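Unit 9 handout: How talk radio moves a primary

Welcome back! Last time we finished with party conventions, and I promised you something livelier. So for the next two meetings we're on my favorite subject in the whole course: what happens when a candidate sits down in front of a microphone and talks for an hour with a friendly host.

Our case is the Bristard County primary, held in April. If you haven't read the Kendis packet yet, please do it before we meet again (the transcripts are short, and they're a lot of fun). Start with the second interview, where the host brings up the water bond and the candidate wanders off into school prayer, gun permits and the price of diesel, all before the first break.

Terms to know

Earned media: coverage a campaign doesn't pay for. A radio interview counts, and so does the newspaper story about the radio interview.

Friendly forum: a show whose host shares most of the guest's views. Watch how the questions are built! Many of them already contain the answer.

Pickup: a remark that leaves the show where it was made and gets repeated elsewhere.

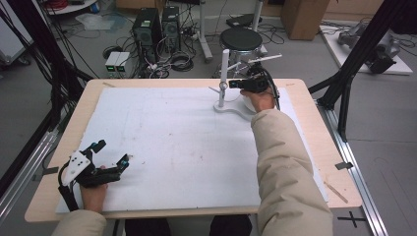
Pickup is where the Bristard case gets exciting. The show had a small audience, up to 1,000 listeners on a good morning, and the diesel remark went out live with hardly any reaction. Then the Eklund Courier printed it, and within 5 days both campaigns were sending mail about it. The race was decided by 723 votes. Did the remark matter? I go back and forth on this every year, and I'd love to hear you argue it out.

Be careful with the easy version of the story, though. The Pandow precincts swung hardest, and they're outside the station's signal. Something else was carrying the message there, and page 22 of the packet has a couple of good clues.

For next time

Pick one interview and mark every place where the host helps the guest finish a thought. Write a paragraph on the one that surprised you most. Bring the marked transcript with you, on paper please, and be ready to read a bit of it out loud.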